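Search this site

Reports > Funded work > Junel Stitching and Sewing Library > Winter progress report

Progress report to the Kesside Fund
Covering the period up to the end of December

Dear friends at Kesside,

Thank you, first of all, for being so patient with us while we pulled this together. We had hoped to send it before the holidays, but the heating bill, the end-of-year inventory and a very popular mending evening all landed on top of one another, and the report kept sliding to the bottom of the pile. We do think you'll be pleased with most of what follows (and we have tried to be plain about the parts that haven't gone so well). 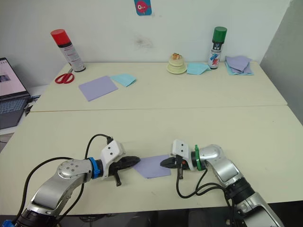
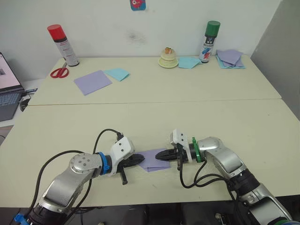
When we wrote our application, the Junel library was a shelf of paper sewing patterns and a sign-up sheet taped to a door. The patterns had come to us from closets and estate sales, many with pieces missing and nearly all of them in envelopes that were splitting down the sides. Your grant was meant to let us sort them, repair them, and lend them out properly, and to get a few good machines into the hands of people who want to sew at home but can't spend the money to find out whether they'll like it.

The sorting is finished! We now have 2307 complete patterns on the shelves, each one checked against its instruction sheet, refolded and put into a new envelope with the original cover saved behind it. Children's clothes turned out to be our biggest section by far, with women's dresses next and a surprisingly good run of curtains and slipcovers, which we had nearly thrown into a box marked "other." Another 200 patterns are waiting because they are short a piece or two. A few of our more experienced members have been redrawing missing collars and cuffs from the pieces that survive, and it is slow work, but they seem to love it and we are not inclined to hurry them.

Lending has been busier than we planned for. We recorded 3148 loans over the period, counting renewals, and the weeks before Halloween were frankly a bit wild. We ran out of cape patterns almost at once and ended up tracing extra copies by hand at the front desk while people waited. Next year we'll set those aside by late summer. Returns have been good on the whole, though pieces do come back in the wrong envelopes, and we have started clipping a little checklist inside each flap so borrowers can tick off what they're putting back.

On the equipment side, we bought the two Bassi home sewing machines that were in the budget, and both have been out on loan nearly the whole time. They are sturdy, simple things and beginners get along with them well. We were less lucky with the Barudance embroidery unit. It arrived later than promised, the first hoop would not lock, and we spent more time on the phone about the replacement than we like to remember. It is working now and we have begun short lessons on it, but you'll see that the embroidery line in the plan is well behind, and we would ask your permission to carry what is left of that money into the spring.

The mending evenings, which we put in the application almost as an afterthought, have become the part people talk about most. They start at 6:30 p.m. and we usually have to nudge the last few out at nine. Folks bring jeans, coat linings, backpack straps, a stuffed rabbit now and then, and they stay to help the person beside them once their own job is done. We provide thread, needles and coffee. We had budgeted for thread on the low side and have already gone over that line, with the difference covered by the jar near the door.

Our one real worry is space. The pattern shelves now fill the long wall and part of the hallway, and the cutting tables have to be folded up whenever there is a class. We have asked the landlord about the storeroom behind us and are waiting on a figure for the rent. We are not asking you for anything on that front yet, but we wanted you to hear it from us early.

Between now and summer we plan to finish the incomplete patterns, put the catalog where members can look through it from home, and add a daytime mending session for people who can't come out at night. Receipts and the budget sheet are in the packet with this report, and the revised schedule for the embroidery lessons is behind them.

With our warmest thanks,
The Junel Stitching and Sewing Library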